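September, shop notebook, slat and joint tests cont.

Picked up from where Leopold left the side rails. Narkbridge frame is back on the test floor, second build, same bolts. First build squeaked at the head end after the rock test and Leopold blamed the barrel nuts. I think it is the slat caps. Swapped the caps only, left the nuts alone so we can tell.

Setup: slats at 39 mm gap, center rail fitted, leg screwed down until it just touches. Load plate in the middle third, 100 kg, 200 cycles, then read sag at the center slat with the dial gauge. Zero taken after ten settling cycles, same as last time.

Results, new caps:
Sag at center after the run: 15 mm under load. Came back to zero when unloaded.
Noise: none at the foot end. One click per cycle at the head end, left corner, for the early part of the run, then quiet.
Bolts: head end left took a quarter turn to get back to torque. Other three had not moved.

So the caps account for the squeak and the nut accounts for the click, or that is my reading. Leopold to repeat with the old caps and a thread locker before we write to Skarkar about either part. No change to the drawing until then.

Center leg. Primo wants it moved toward the head because that is where people sit to put shoes on. I would leave it. People sit on the side rail, and the center leg does very little for a side load. Ran the edge load anyway to settle it: rail deflection was the same with the leg in either position, within what the gauge can read. Sheet is in the folder under rail tests.

Finish. Strazds sent the second batch of oiled panels. Color is closer to the sample than the first batch but one headboard panel has a darker band along the bottom edge, probably stacked before it had dried. Set aside with tape on it. Karlijn is asking them for drying times in writing. Water ring test on the good panels: faint mark after one hour, gone after wiping with oil. On the taped panel the mark stayed.

Nasa bedside unit: Gemma has the runner list. Side clearance on the lower drawer is tight when the panels take up moisture. Guido planed one pair of sides and left the other pair as delivered, both marked in pencil on the back. Don't mix them up. Back panel still needs a cable notch, size to be agreed.
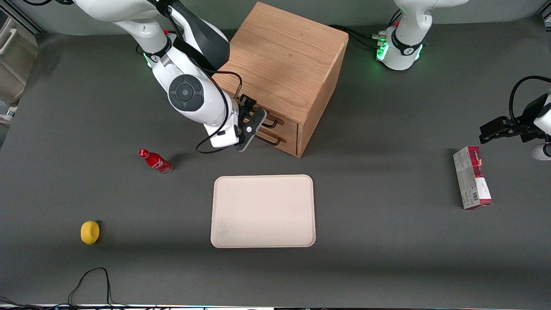
Drawer cabinet on the gray tabletop, gripper in front of the two handles.

To do:
– old caps plus thread locker, same load and cycles (Leopold)
– ask Skarkar for the nut tolerance, hold the letter until the repeat is in
– packing: corner blocks on the headboard are too soft, try the denser foam
– instruction sheet step for the center leg still says tighten fully. Should say until it touches the floor
– order more slat caps, we are on the last bag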